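The Second Life of the Cardboard Box

Last updated 20th December

Few household materials are handled as often, or considered as little, as corrugated cardboard. It arrives at the door, is opened, and in most homes is put out for collection within the week. A study published in February by the Derkell Centre for Domestic Life suggests that a good many boxes stay far longer than their owners intend.

The Centre surveyed 267 households in the district of Dellar. About 70 of them were keeping boxes from a house move completed more than a year earlier. Fengying Qian, who directed the study, attributes this to caution. "People keep a box in case the item must go back," she said. "The period for returns passes, and the box remains."

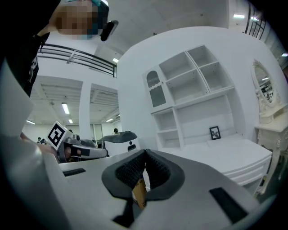

Storage and its costs

Cardboard draws moisture from the air and loses strength as it does so. A box kept in a dry cupboard may serve for several moves, while one left on a garage floor may fail under its first load. The Centre advises residents to store boxes flat, away from outside walls, and to discard any with softened corners.

Stanisława Domański, a furniture restorer, asks clients to clear the floor beneath cabinets before she visits. Boxes pushed under furniture are easily forgotten, she notes, and can hide damp for years - a fault she meets most often in older ground-floor flats.
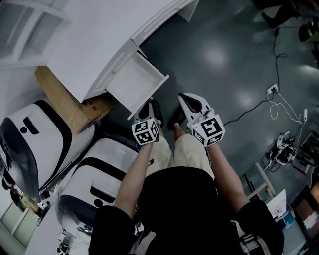 A cardboard box beneath a white cabinet, with one drawer open.

The district has responded with an exchange scheme, run from the former Grornonero warehouse, where residents may leave sound boxes and collect others without charge. Each visitor may take up to three large boxes at a time. Ruoxi Xiong, who manages the scheme, reports that demand is highest at the end of the month, when tenancies change.

Boxes that have held food are not accepted, and tape should be removed before delivery. The warehouse will close for the winter holiday and reopen in the new year.

14 comments
Shared 52 times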